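Skorora Hand-Teach Kit

I sell just one teaching kit out of my shop in Miltisville, and it's the one I use myself! You get the clip-on handle, the foot pedal, the wrist camera mount and a four-meter cable. Grab the arm, press the pedal, walk it through the job, let go of the pedal. That's a demo saved.

Bottles are my favorite thing to teach with (glass is slippery, labels wrinkle, and you learn fast how hard you squeeze). I go in slowly with the fingers open and only close them once the glass is right up against the lens. 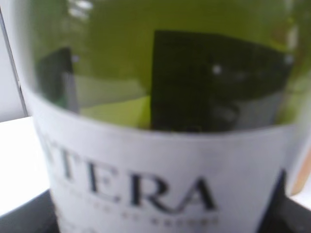 If you'd rather stay in your chair, the Festow remote plugs into the same box and saves to the same folder. It's a bit floaty for the first hour, so turn the speed down!

Kit, part no. 447: $1,537
Festow remote, add-on: $300
Fits: McIntyre arms with the round wrist plate

Got the older square plate? Write me before you order and I'll dig out an adapter.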